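Carol Rudd
28 December 2024

Spent the holidays sorting out why our breakers kept tripping at breakfast. Writing it down in case anyone else has an old kitchen. Short thread.

House is from before anyone owned more than a coffee pot. The whole kitchen counter runs on one circuit. Three outlets, all on the same 20 amp breaker. I didn't know that until I went down to the panel and started flipping things.

First thing I did was make a map. Plug a lamp into each outlet, turn off one breaker at a time, write down what goes dark. Took most of an afternoon. The old labels in our panel said "kitchen" on a breaker that only runs the hall light and the doorbell.

Then the math. Watts divided by volts gives you amps. A 20 amp circuit at 120 volts is 2400 watts. For anything that stays on a long time you're supposed to stick to 80 percent of that, so 1920.

Now add up a normal morning. Electric kettle, 1500. Toaster, 900. Coffee maker, 151 on the warming plate once it's done brewing. That comes to 2551 watts on one breaker. No wonder.

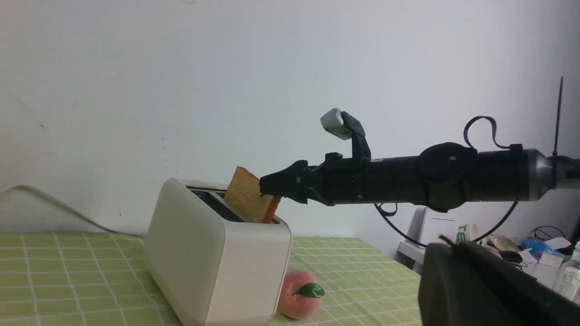
Toast going in, green checkered cloth on the table.

What confused me is that it didn't trip every time. A breaker that is only a little over its rating can hold for several minutes before it lets go. Kettle boils fast, shuts off, load drops, all fine. Fill the kettle to the top and you lose the radio and the clock.

You can find the watts on the label underneath the appliance or on the back. If it only lists amps, multiply by 120. Unplug it first and let it cool down. Shake the crumbs out while you have it upside down.

Things I tried that didn't help: moving the kettle to the other end of the counter (same circuit), a power strip (same circuit, and you shouldn't run a kettle off one anyway), and asking everyone to take turns (lasted two days).

My brother-in-law said to just put in a bigger breaker. Please don't. The breaker is sized to the wire in the wall. Put a 30 on wire meant for 20 and the wire gets hot before anything shuts off.

Had an electrician over. She quoted a second counter circuit on its own breaker, new wire from the panel, two new outlets. She can't get to it for a while, the basement ceiling has to come down in one corner first.

Until then the kettle lives in the dining room, which is on a different breaker. Four mornings, no trips.

Will post the final cost when I have the bill. Still need to relabel the panel.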